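Daltport extends water meter replacement to rental blocks

21/11/2024 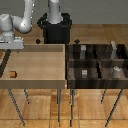
The Daltport water utility will replace the mechanical meters in 2424 rental apartments under the second stage of its metering program, according to the work schedule released this week. The first stage covered single-family homes on the east side of the river. Rental blocks were held back because many of them have one meter for the whole building, and the pipework has to be altered before individual units can be fitted.

The new meters are ultrasonic. They have no moving parts in the water path and measure flow by timing a signal sent with and against the current. Mechanical meters of the type now installed tend to read low as they wear, particularly at small flows such as a leaking toilet valve. The utility does not expect every bill to rise, but it says that households with older meters should be ready for a change in recorded use.

Installation has been awarded to Kwon, a plumbing contractor based in Daltport. The meters will be supplied by Dekasach, and the billing link will be handled by Zenlow, the firm that already runs the utility's customer accounts. The contract runs for 3 years and includes removal and disposal of the old units.

Work starts in February in the blocks north of the rail yard. Each building will receive written notice before the first visit. The notice will give the shutoff period for the building as well as the appointment window for each apartment. Water to the whole riser has to be closed while the branch valves are checked, so residents on upper floors may be without water even when the crew is working below them. Supply to fire sprinklers is on a separate line and will not be affected.

In a standard apartment the crew will need access to the shutoff valve, usually under the kitchen sink or behind a panel in the bathroom. Tenants are asked to clear the space in front of it. If the valve is seized or corroded, it will be replaced during the same visit at no charge. Damage to tiling or cabinets that have been built over the valve is not covered by the contract, and landlords have been told to open such panels in advance.

After the switch, the first bill will show two readings: the closing figure from the old meter and the opening figure from the new one, which should be zero or close to it. The closing figure will be photographed by the installer and kept on the account. Tenants who dispute it can ask for a copy. Where a building has been billed through one shared meter, the landlord will remain the account holder until all units in the building are complete. Partial switching within a block is not allowed under the current rate rules.

Readings will be sent by radio once a day. The signal carries the meter number, the volume and a set of fault codes - no names or addresses are transmitted. A leak flag is raised when flow has not dropped to zero at any point over 3 days. The utility will then send a letter or a text message, depending on the contact details it holds. It will not shut off the supply on the basis of a flag alone.

Rates are unchanged for now. The fixed charge stays the same for all residential meter sizes, and use is still billed in blocks of 1000 gallons. Any unused part of a block is carried forward to the next bill, as before. A review of the block size was requested by landlords during the first stage, and the utility says that it will look at the question when it has a full year of daily readings from the rental blocks.

Residents who will be away during the work can leave a key with the building manager, who must then be present for the visit. Apartments missed on the first round will be offered one further appointment. If that is also missed, the account will be billed on estimated use until access is given. The schedule by street is posted on the utility's website and at the customer office.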